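Ticket 149: gripper stops short over bin
Site: Staddale, cell 2
Opened by: Graziella Marras
Assigned to: Rónán Costello
Status: monitoring

Arm halts on approach to small items near the bin wall. Controller logs a joint torque limit, no collision. Fault came up twice in 50 picks, both times with the wrist turned past 32 degrees.

RC: Checked cable dress at the wrist. The tie point had slipped and the loop was pulling tight on rotation. Moved the tie back one bracket and re-ran with the mixed set: block, glove, folded white piece, blue-capped bottle.
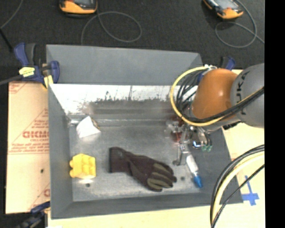 Does the bin need to be re-taught after the cable is moved?

Only if the clamps were loosened. The bin frame is stored separately from the tool data, so a change to cable dress leaves it alone.

RC: Clamps not touched. Tool load data re-entered with the longer loop included. Torque limit left at the Galum default.

GM: Running 50 more picks before close. Please keep the old tie bracket.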